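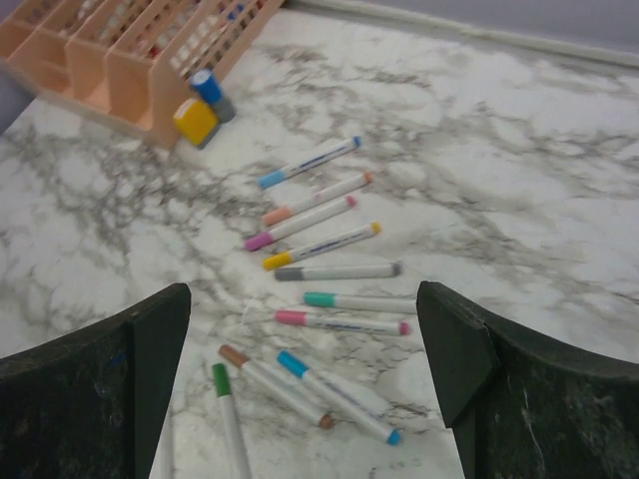
*Before shift, Fekwood, bench 2. Ten markers, full set.*

October. Night rate. Remote job for Zokau - I move my hand, the arm moves its hand, 700 kilometers off. Pick up, drop in tray. Again.
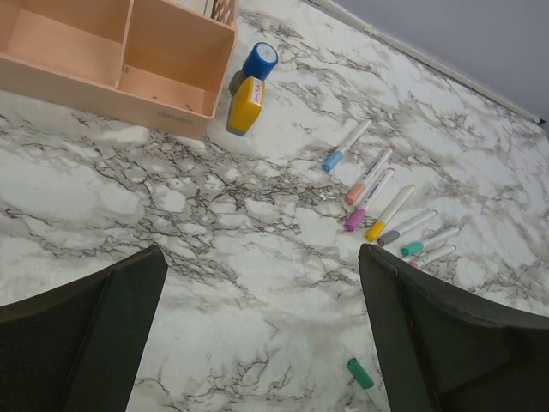 The quota was 396 good demos. Slow ones got thrown out. I stopped blinking, nearly. My left hand went numb, and I kept going for the green one lying by itself at the bottom, near the right finger, becuase it was the one I always missed.
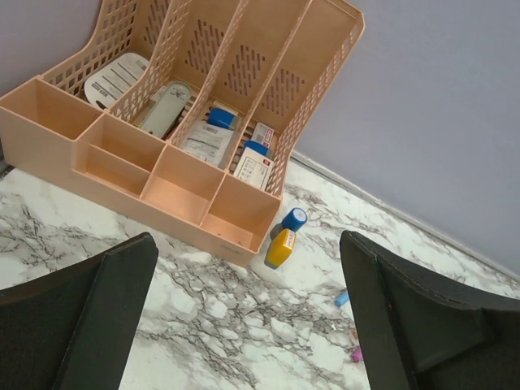 Iver, the software, wanted smooth. No jitter. I breathed out before each grab like they taught us. Some angles gave me all the front bins, empty, and I'd think of my mother's kitchen drawers the week we moved. Then the buzzer - too slow, do over.

Demo 2899 was on the Georgiev account. I let go of the controls to scratch my nose. The arm kept still. Then it leaned, a little, toward the markers. My way. Teh breath and everything.

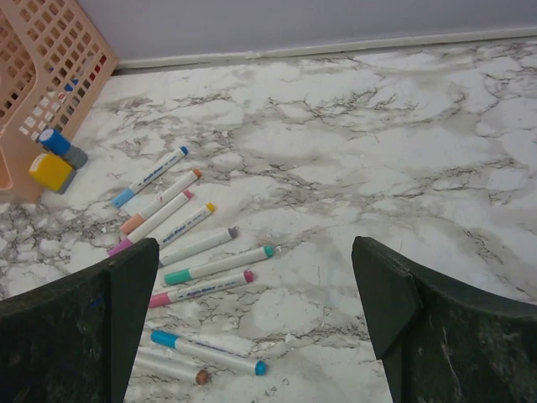

## Second shift

I didn't report it. I put my hands back on and followed.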